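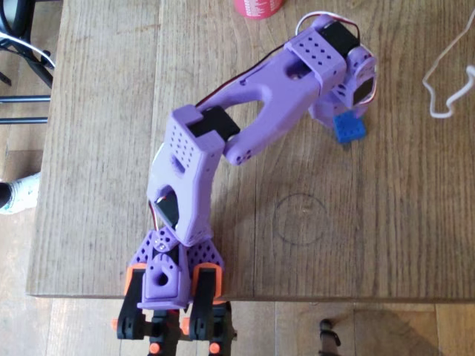

Why are approved community placement hours missing from a student's civic record?

Hours approved by a host organisation in Rellico are held in a queue until the host's partner agreement has been matched to the University of Orndale's own register. When the names in the two systems differ, the hours stay in the queue and the civic record shows a total of zero.

Ticket 1569
Service: Rellico placement hours
Raised by: Office for Community Partnerships
Assigned to: Student Systems, second line
Priority: 2
Status: Resolved, with one action outstanding
Opened: 17 November 2022

Issue as reported

Students on the Skukham neighbourhood placement have submitted timesheets for the autumn term. The host organisation, Vītola House, has approved them, and each student has received the usual confirmation by email. The hours do not appear on the civic record, and the students concerned cannot apply for the community engagement award until they do. The partnerships office has counted 20 students affected. Students placed with other hosts in Skukham have not reported a problem.

First response

The office was asked to supply one student's timesheet reference and the date on which the host gave approval. The student was asked to sign out of Rellico, sign in again through the University page and reload the record. The total remained at zero. The same result was obtained on a library computer and on a member of staff's own laptop, so the fault was not considered to lie with the browser.

Investigation

The timesheets were found in the holding queue with the message "Partner not recognised". The partner agreement for Vītola House was signed in September and is valid until the end of the academic year. In the University register the name is entered with the long vowel mark. In Rellico it had been entered by hand as "Vitola House", without the mark. The matching process compares the two names letter by letter and treats them as separate organisations.

A test was carried out on one timesheet. The name in Rellico was corrected, and the timesheet was released from the queue. 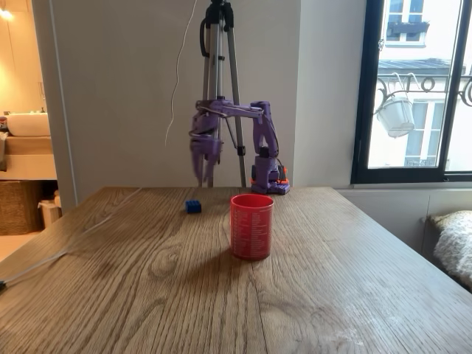 The hours reached the civic record after the overnight update, with the correct host and the correct dates. The partnerships office confirmed the entry with the student before any further changes were made.

Resolution

The host name was corrected for all placements under the Skukham agreement, and the remaining timesheets were released together. Student Systems checked the totals against the host's attendance sheets. Two records differed by over 5 hours. In both cases the student had not yet submitted the final week, and the students have been advised to do so in the normal way.

The closing date for the award has been extended for this group by the partnerships office. Students do not need to apply for the extension.

Advice to staff

New hosts should be added to Rellico by selecting them from the register list. The free text box should not be used, even where the host does not appear at the first search. Please search by agreement number instead.

Outstanding action

The supplier has been asked to remove the free text box from the host form. No date for this change has been given. The ticket will be reopened if further timesheets are held.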